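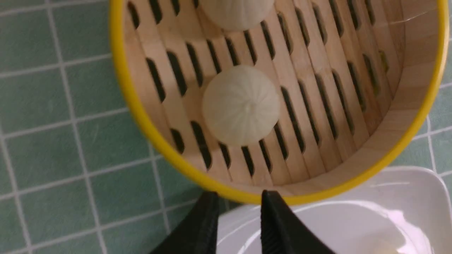 Clemik review: a festival submissions tool for short film makers

I have sent films to festivals for long enough to distrust anything that promises to make it painless. Clemik is the latest. You upload your short once, fill in one form, and it goes out to whichever festivals you tick. The annual plan costs £77, on top of the entry fees, and the site talks up a list of 200 festivals.

I used it for a 33-minute drama that had already done the rounds by hand. That's an awkward length, and I wanted to see whether the matching feature would notice. It didn't. The first suggestion was Stondholm, which takes nothing over 20 minutes and says so in its rules. The second was Sondora, a better fit, though its deadline had passed. 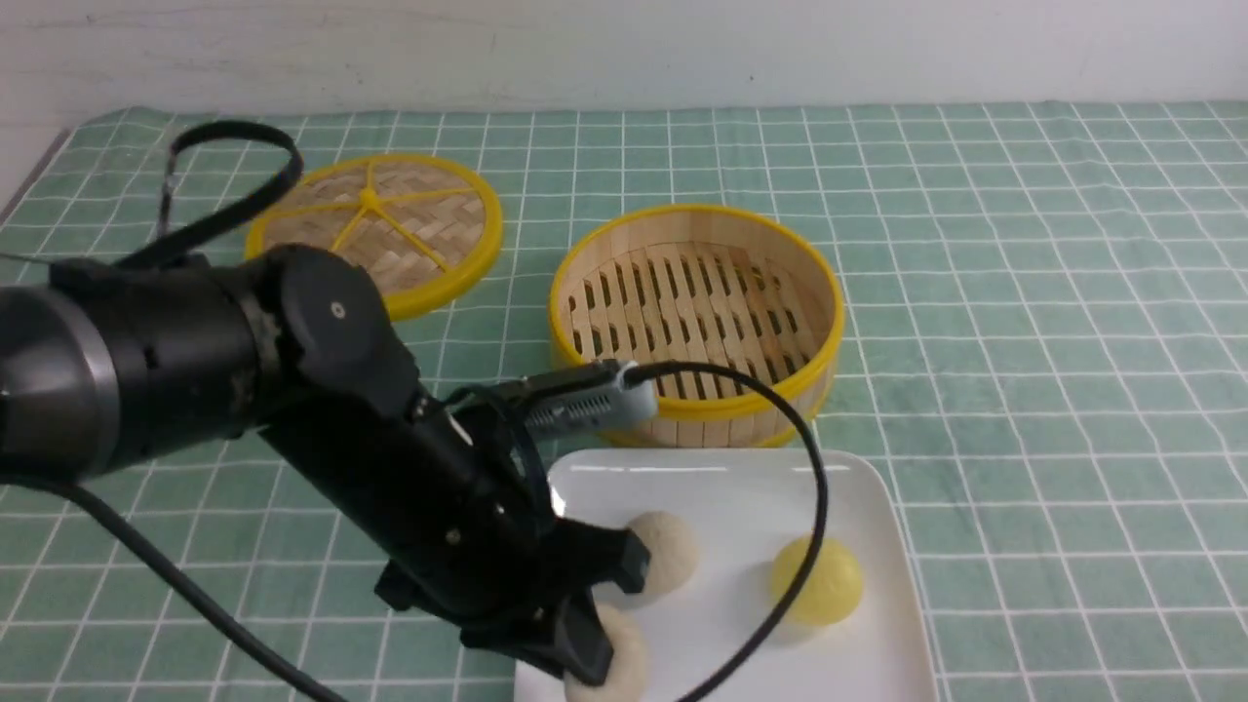 A robot arm over a plate of three buns, an empty steamer behind

The form itself is decent. It saves as you go, it remembers your credits, and the subtitle checker caught two lines that ran over a cut. I'd pay something for that alone. Uploading took most of an evening and failed once at 100 per cent, with a message telling me to try again later.

Then there are the "match scores". Sanna, a small festival for first features, got 77 out of 100 for a film that is neither a feature nor my first. I wrote to support in August to ask how the score is worked out and got a link to the page I'd been reading.

Refunds are worse. Tick the wrong festival and the entry fee is gone, even if the film breaks the rules on length and could never have been shown. A simple warning before payment would fix it.

If you send out several films a year and check every rule yourself, the saved form may earn its keep. With one short and a tight budget, I'd stick to a spreadsheet and the festivals' own websites. The trial lasts a week, and you have to cancel it by email.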